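Re: edge glued maple board, seams showing, refinish or leave it??

skotitz_shed
Ok so got a maple board, three planks glued edge to edge, for the kids block table. Seams are faint but I can see them. Do I sand the whole thing down again or just oil and forget it. Blocks are the chunky kind, cylinders and stars etc. Need to know by the weekend

plukico67
Leave it. Seams on edge glued stuff always show a little, different plank different grain. Sanding wont make grain match

mara_t
disagree, if you can feel it with a fingernail sand it. If you can only see it then yeah leave. Which is it?

skotitz_shed
Can feel one of them. Barely. The other no

mara_t
then card scraper on that one, 2 or 3 light passes WITH the grain. dont go at it with a belt sander

plukico67
On a block table?? kids will dent it in a week. Waste of a Saturday

mara_t
blocks tip over on a ridge. stars especially, my daughter's wont stand on anything that isnt flat. not everyone wants to hear the screaming

Anqi Bai
Does oil matter with painted blocks? I did mine in January with the Vetance oil and didn't wait long enough, red came off on the wood. Two pink rings, still there.

plukico67
thats the paint not the oil

Anqi Bai
Same blocks sat on the bare wood for months before that, no marks. So I think it was the oil. Anyway wait longer than the can says

cisneros_joinery
Shop owner here so take it how you like. Water based clear coat, matte, forget oil for toys. Maple goes yellow under oil, and the swirly bits go blotchy. If its already pale and you like it pale, water based. Light sand 220 between coats

skotitz_shed
I do like it pale. Hm. Blotchy how bad?

cisneros_joinery
depends on the board. Post a pic

skotitz_shed
ok pic. look at the wide plank nearest, lots of swirl in the grain there 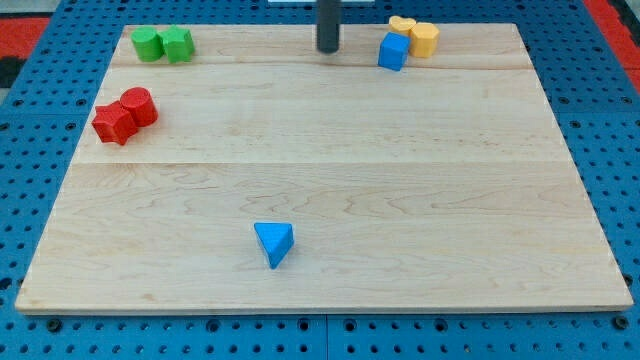 Re: edge glued maple board - after the pic

cisneros_joinery
Yep that wide plank will blotch with oil. Curly stuff thru the middle and off to the right. The rest is quiet. Water based, two coats

mara_t
pretty board! seams are nothing. I take it back, scrape the one you can feel and stop there

plukico67
told you

mara_t
you said do nothing, I said scrape one seam. not the same

Anqi Bai
Nice color, honey in places. The green five sided block is a good one, ours only came with stars and cylinders. Where are they from?

skotitz_shed
hand me downs, no idea sorry. Going water based then. Do I do the underside too?

cisneros_joinery
Yes both sides, same number of coats. Otherwise it can cup

plukico67
mine's bare underneath, flat as anything

cisneros_joinery
how long have you had it

plukico67
since tuesday lol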